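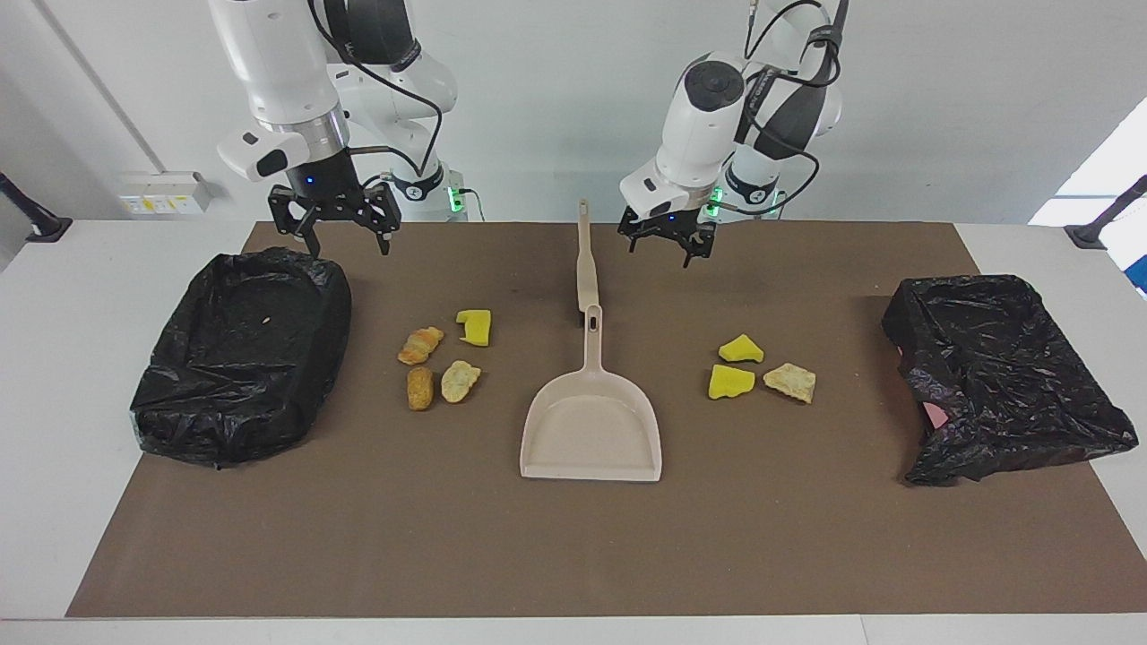

Gripper comparison (also called a gripper shootout, or around our shop just "the bake-off") is the business of putting two or more end effectors through the same jobs to find out which one you want to live with. I've been doing it on and off for years, mostly on two-armed benches, and this entry is my attempt to write down what the manuals leave out. Corrections welcome, and Leonie Wihongi has already sent me a page of them!

Background

Most of the write-ups I learned from tested one finger style on one block. Fine for a brochure, not much help for tidying up. The Durkley sheet, which is the one I still use, came out of a long argument between Rawiri Pryor and Margus Kalniņš over whether a parallel gripper could do household cleanup at all. Margus said no. He still says no, but he wrote half the sheet.

Types compared

Two-finger parallel grippers are the usual starting point. The fingers close in a straight line, so you know where the contact will be, and they're good on sponge, handles and anything with a bit of give. Crumbly stuff is their weak spot (squeeze a touch too hard and you've got twice as many pieces). Three-finger hands centre round things nicely but get in their own way near a dustpan. Suction cups I'd skip for this kind of work, though Delwyn Hinds swears by the Plomix cup for lids and trays.

The dustpan task

My favourite test, and the one I'd run if I only had an afternoon. You set out a mat, a dustpan, a lined bin at each end and a few scraps of rubbish on either side of the pan. Mix the textures: sponge offcuts, something shaped like pastry, a crumbly bit or two. One arm can hold the pan handle while the other loads it, or each arm can clear its own side straight into the nearer bag. Run it both ways, as they show up different faults. Bag liners are a real nuisance, by the way. A fingertip that drags on the plastic will pull the whole rim inward, so lift well clear before you swing away.

Cameras

A wrist camera sees the grasp beautifully right up until the fingers block it. I like one on each wrist plus a fixed view of the whole table, and I leave the fixed one alone between grippers. Bump it and your comparison is cooked.

Scoring

Durkley scoring gives a point for each piece that lands in the bag and half for one that makes it to the pan. In our January round we logged 508 attempts on the parallel fingers, and 402 scored the full point. Ataahua Tautahi reran 34 of the misses with softer pads and thought the colour of the mat mattered more than the pads did. I'm not convinced, but we're trying a grey one next.

See also: Zeltcombe wrist mount; Mudgway controller settings; finger pads, care of.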